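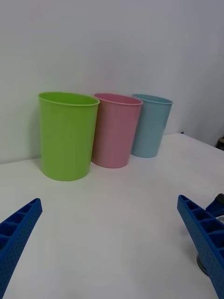 Wrist view, cup station: green, pink and light blue cups, gripper open.

Friday, November 30, 2018
Open day, Mamia automation lab. Notebook entry, station 2.

The station was open to visitors from 10:00 to 3:30. The sign-in sheet at the door shows 101 names, including a group of 24 from the Bashir technical school, who attended together at 11:15. The Prurer delegation arrived after lunch and asked to see the wrist camera feed on the large monitor.

The demonstration followed the sequence agreed in June. A visitor names a color, the operator enters it, and the arm picks up that cup and sets it down at the front of the table. The cups are then returned to the diagonal row by hand.

Observations:
The pink cup requires a steeper approach when the green one stands close beside it. Two picks in the morning touched the green rim. Spacing was widened at noon and no further contact was recorded.
The blue lattice fingers were kept on all day. No change of fingers was needed.
Approach speed was held at the reduced setting throughout. Several visitors found it slow. The setting is to remain for public sessions.

Stavudo requested a copy of the pick log. Export pending.

Open items: mark cup positions on the table before the next visit; reprint the handout, page 2 (wrong room number).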